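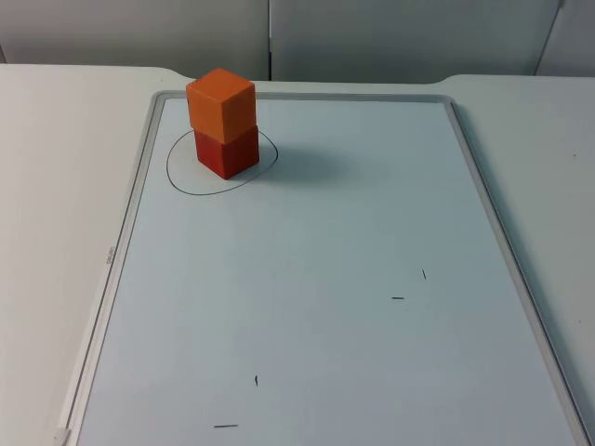

**Skaron Street Choir, December meeting**

Present: Iona Lindsay (chair), Máté Veres, Lorna Kerr, Gregor Menzies (notes)
Sorry to miss it: Fergus Kinnear

**Winter concert.** 57 tickets sold already — our best start ever! Lorna will print more programs. Doors open at 6.

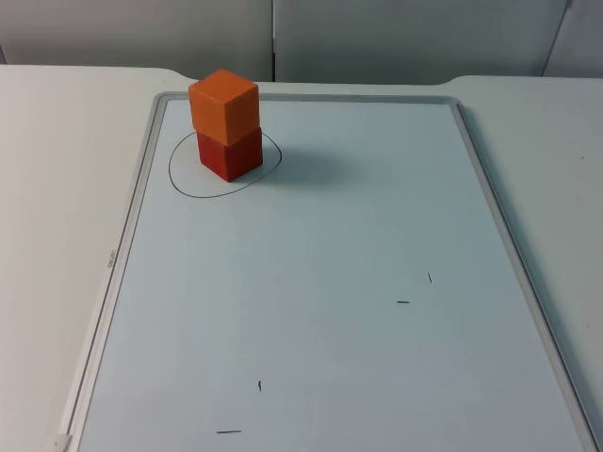 **Spring songs.** Máté played us the Lapiņa lullaby and we all loved it. Altos get their parts first, as theirs is the tricky line. Agreed to learn it.

**Next:** Gregor to book the hall piano tuner.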